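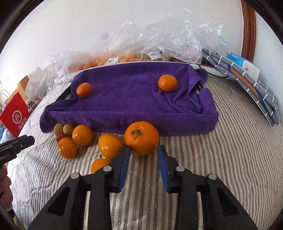 Kamol Sukprasert wrote to us that a gripper comparison is only as good as the boring paperwork behind it, and could we please put ours where people can find it. Fair enough! It's coming, Kamol. For now you get the page about who we are, because people keep asking that too.

So, hi. We're Coltbridge, a very small outfit that tries out grippers (and the arms, cameras and controllers that go with them) for people who'd like to know what they're buying before they buy it. I started it one December after losing a whole month to a controller that would only talk to its arm if you powered them up in the right order. I wrote that up, a few hundred strangers read it, and somebody asked if I'd look at their gripper next. That was 14 grippers ago.

We're still picky about what we take on. Mostly it's two-finger stuff, hand-held or arm-mounted, and mostly soft, round, annoying things to pick up. Boxes are fine, but boxes don't tell you much about a pad.

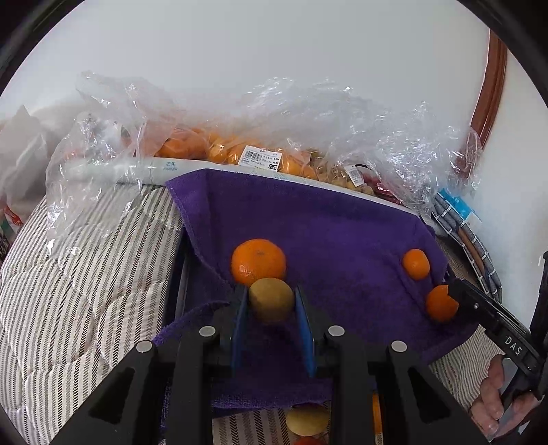
Pads are my thing, I'll admit it. I can talk about pad rubber until people leave the room, and our longest write-up so far is the one where we ran the Clilik and the Peltonen against each other for 400 picks apiece and then argued over the scoring for a week. What I care about most is where the pad meets the thing. Take a round fruit with matte, speckled skin between two blue pads, one nearly upright and the other slanting outward: I want to know how much of each pad is doing any work, and whether the big glossy orange right behind it is going to get nudged on the way out. We do a lot of picks with neighbors that close. Spreading everything out nicely makes the numbers prettier and the test pretty useless, in my opinion.

How we work: you send the gripper, we keep it for 12 working days, you get the results. All of them, including the drops. You can't buy a better score and you can't see the write-up early, but you can send a reply and we'll run it in full underneath (Peltonen's was longer than our article, and a good read). If a pad wears out partway through, we note the pick number and carry on with the spare.

Our log for the Cokutport controller is the biggest so far at 1135 entries. It needs tidying before it goes up, mostly my handwriting.

Want to send something in? Use the contact form, and tell us the mount pattern and the cable length. Please, the cable length.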